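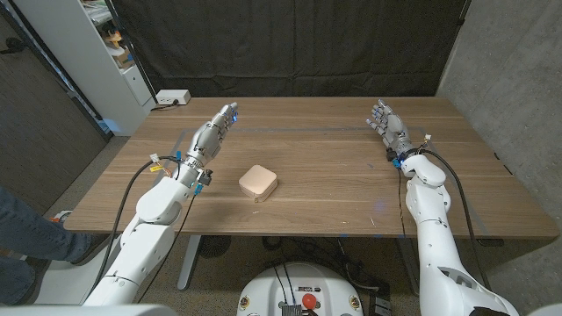 Huiling Cao, for Willora
Progress report to Arken, October

Hello all, and thank you for the nudge – I know I said you'd have this before the end of September. The short version is that the room is in use, the table is in, we're under budget, and the box work has begun, if a bit behind where I'd drawn it on the chart I sent with the application.

I'll start with the table because it took up most of the summer. You may remember I'd costed a plain white bench, and that the bench people then put their delivery back twice. In the end I went to Győri, who had a rectangular one with a warm brown walnut-grain top and light grey metal legs, and they let us have it for less than the bench. I was worried the grain would be too busy to work on (you do lose a dropped pin on it for a moment or two), but pale things show up beautifully. Our little pink jewellery box looks lovely in the middle of it. I've fallen for that box rather badly. It's square with rounded corners and a tiny metal clasp at the front, and it's the pattern we're using for the whole first batch, so I've been opening and shutting it in my head for weeks.

We had a long discussion about whether the first batch should be pink at all. Two people wanted dark green. I've kept to the pale pink for now, mainly as the lining paper we already own goes with it, and we can look at green again when we order for spring.

On money: the grant line for the room was £1,525 and we've spent £1,135 of it. That covers the table, the padding, paint and brushes, and two deliveries. What's left is meant for a proper lamp and shelving, and I'd like to talk to you about the shelving, as I'm no longer sure we need as much as I asked for. More on that further down. 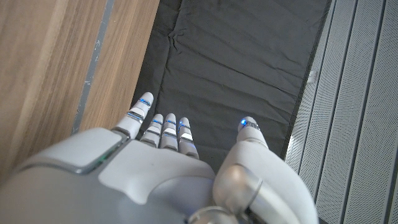 The padding was the item I'd underestimated. On the original list I had "soft covering, various", which I now see was me hoping the problem would sort itself out. Small boxes mark very easily. A corner gets a knock, the paper creases, and you can't press it out again however patient you are. I tried felt first, which shed grey fluff over everything, and then an old blanket, which slid about. The mat we have now came from Drornska, dark grey fabric with proper padding, and it's been a great improvement! It does wrinkle, I'll admit. I smooth it in the morning and by lunch the creases are back, but they're soft ones and nothing has been spoilt by them so far.

I did wonder about asking for a paler one. Thread ends and scraps of pink paper show up very clearly against the dark, though, so tidying is quick, and I've stopped finding bits of trimming on my sleeves at home.

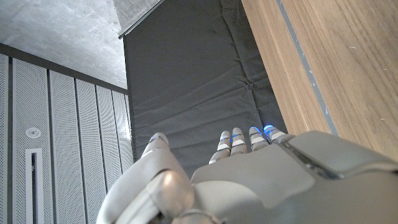
Charcoal padded mat beside the light brown wood panel.

Laying the mat out took longer than you'd think. It's long, and I'd measured the space with a tape that turned out to be the one with the bent end, so my first plan had it running the wrong way entirely. It runs lengthwise beside the wood now. One edge sits nice and straight, and I've decided to stop fiddling with it. There's a raised seam down the length which I'd have preferred without. Drornska say they can do a flat-seamed version, but it's dearer and has a long wait, and I'd sooner put the money towards the lamp.

Now the boxes themselves. The plan said we'd have the first seven finished by this report. We have two I'd be happy to show you, and the other five are at different stages: three are waiting for clasps, and two have linings I want to redo. The linings are my doing. I cut them a shade too generous and the lids won't sit down properly, so you get a gap all along the seam on one side. It's a small thing to fix but a fiddly one, and I'd like to do it in daylight, hence the lamp.

The clasps are a more ordinary sort of nuisance. Our supplier sent the right size in the wrong finish. They've been very nice about it and replacements are promised, and I'll drop you a line when they come. 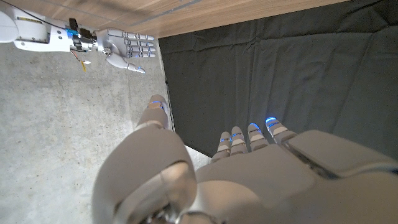
Back to the shelving, then. When I wrote the application I pictured the finished boxes piling up along a whole wall. As things have gone, they leave us fairly promptly, and what wants storing is paper, which likes to lie flat and hates a shelf. A shallow plan chest would suit us far better. I've seen a second-hand one that would come comfortably within the remaining £390, with enough over for the lamp if I don't go mad. Would Arken be happy for me to move the shelving money across? I won't buy anything until I hear from you.

The floor is the other thing you asked after. I've left the concrete as it is. I did get a quote for covering it and it was far more than I could justify, and it sweeps up well enough. If we're still in the room next winter I may come back to you about a rug, as my feet have opinions by four o'clock.

Between now and the next report I'm hoping to finish the remaining five boxes, settle the plan chest question, get the lamp up and write out the making notes so that somebody other than me can follow them. The notes exist already, but they're on the backs of envelopes and one of them has been used to test glue.

You asked whether you could visit, and yes please, any time. Mornings are best for the light, and there's parking round the back if you come before ten. Let me know how many of you to expect and I'll get biscuits in.

With thanks and best wishes,
Huiling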